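Starting barbell lifting as a complete beginner, and the free weights area scares me a bit

Posted by Elif Naz Ertürk, June

Hi everyone! I've been doing classes at my gym (the Ploro one, upstairs from the pool) for a couple of years and I love them, but this spring a friend took me to watch a local women's powerlifting meet and I came home absolutely buzzing. There was a woman in her sixties who deadlifted more than I weigh, by a lot, and the whole room went wild for her. I want to learn to do that!

So now I've got two problems. One is that I don't know what to do first. I tried the 6 week plan on the Todico app and it has me squatting, benching and deadlifting all in one session, and I have no clue if my form is any good. The other is that the free weights area is at one end of the gym, and every time I walk down there it's packed with people who seem to know each other. I end up going back to the machines.

Did any of you start lifting on your own? Did you pay for coaching? A block of sessions with a trainer here is 378, and that's a big chunk of money for me, but I'd do it if it's worth it. 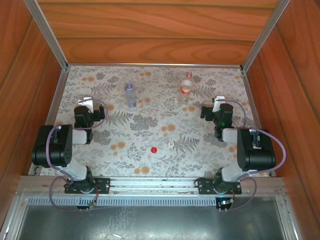

Ganska, June

I'm adding a bit more after reading the first few comments. I'm 41, no injuries apart from a grumpy left knee that doesn't like running. I can get to the gym three mornings a week before work, and it's much quieter at 6:30 than in the evening. I don't care about losing weight, I just want to get strong and maybe enter a beginner meet next year (even saying that makes me grin).

Aigars Sproģis

Oh, this is great, welcome! I coach beginners at a small barbell club and the ones who come in because they watched a meet are so much fun to work with.

Don't buy the whole block yet. Ask whether they'll sell you two single sessions, one now and one a month later. Use the first for squat and deadlift only and have the trainer film you from the side on your own phone, so you've got something to compare with when you train alone. Leave bench for a bit, or do it with dumbbells.

For your three mornings I'd keep it really simple: squat and row one day, deadlift and overhead press the next, then squat again with dumbbell bench. Three sets of five or so, and stop while you could still do a couple more reps. Add a little weight when it feels easy, and if it doesn't feel easy, stay where you are! People get very hung up on adding weight every single session. If the knee complains, try squatting to a box first, and if it keeps complaining go and see a physical therapist.

Also, 6:30 is the best time of day in any gym. The early crowd is usually lovely, and they'll be saying good morning to you by the second week.

dagdelen_lifts

just go for it!! everyone is looking at themselves in the mirror anyway. get flat shoes

Ploro mornings regular

I started at 52, same gym as you, so I had to reply! The racks nearest the windows are the ones to go for, and there's a lighter training bar on the wall hooks that hardly anybody uses. Ask at the desk if you can't find it. I used that for my first two months and then moved to the regular bar, and I was so proud I called my sister from the parking lot.

My first deadlift was 40 pounds and I wrote it on the inside cover of a notebook. I still use the notebook (I gave up on apps, too much tapping). Last winter I added up all the reps in it and got to 882 deadlifts, and I enjoyed nearly every one of them.

I did pay for coaching, but later, when I'd got stuck on squats. If you see someone in a green headband around 6:45, come and say hi and we can share a rack.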